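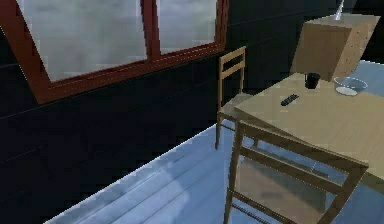

A window in a reddish-brown frame, set in a dark wall, in a computer-rendered room.

New treetop walkway to open in the Tullau forest this September

Visitors to the Tullau forest will soon be able to walk among the crowns of its oldest trees. The Kamolrat Canopy Walk, 462 metres long and strung between 29 living trees, opens to the public in September, and we can't wait to share it!

The walk begins at the Bromora gate, a short stroll from the bus stop, and climbs gently to a lookout over the river gorge. Hornbills feed in the fig trees on the far bank, and early risers have a very good chance of hearing gibbons call before the mist lifts. The first group sets out at 6.30 am.

"I have worked in this forest for most of my life and had only ever seen the tops of these trees from underneath," said Olga Moreira, head ranger at Tullau. "The first time I crossed, I stopped halfway and stayed there until my tea went cold. There are orchids up there that I only knew from books."

Rope and netting are tied around the trunks with padded collars, which are loosened every year as the trees grow. No nails or bolts have been used in any of them. Numbers are limited to 105 people a day, in small groups led by guides from the nearby villages.

A field station beside the lookout will be used by plant and insect researchers. Hui-mei Shek, who leads the moth survey, plans to run light traps at canopy height until 2034. "We found beetles on our second night that none of us could name," she said. "It's a wonderful problem to have."

Tickets can be bought at the Bromora gate or from the Juvmont visitor centre. Children must be at least eight years old to cross, and the walk closes during high winds and thunderstorms.

Press contact: Américo Caldeira, Juvmont visitor centre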